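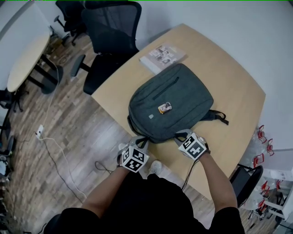
Setting up the Zastar hand tracking kit for a first recording

By Léonie Pichon
June

The Zastar kit from Pledirgate is sold to people who want to teach a robot arm by showing it how a job is done. You wear a printed marker cube on each hand and a camera on your head, and the software works out where your hands went. These steps take you from the box to one usable recording. Allow 30 minutes the first time.

Before you start

Charge the recorder fully and install the desktop program. Ours was version 2, and the menus below are from that one. Choose a table you can stand at with room for your elbows. Short sleeves are best, or roll long ones well above the wrist.

Fitting the cubes

1. Put on the left cube first. The mounts are marked L and R on the inside and they are not interchangeable.
2. Tighten the strap until the cube stays put when you shake your hand. If your fingers tingle, let it out one notch.
3. Run the cable down past the edge of the table on your own side. Don't lay it across the work.
4. Wipe the printed faces with a dry cloth. Fingerprints on the black squares gave us more dropouts than anything else.

Calibrating

Put on the head camera and look down at the table. Open Calibrate and hold both hands out flat until the two outlines on the screen turn green. Now turn each wrist slowly, one at a time. The program wants 41 good views per cube and shows a running total. If it sticks, tilt your head forward a little — the usual fault is a camera pointing too high.

Recording

Pick something soft with straps and a zip. A backpack is a good first object, as it moves about when you pull it and you soon learn how to keep the cubes in view. Lay it flat, press Record, and reach for it at normal speed. Keep your hands apart where you can. When one cube hides the other, the software guesses, and it guesses badly.

Stop, then open Review. Gaps appear as red bars on the timeline. A short bar can be filled with Smooth, but anything longer is quicker to record again.

Saving

Export to the Gilbert format if your arm accepts it. Monique Lemaire tried the plain text export on a long session and got 952 separate files, so leave that one alone unless you need it.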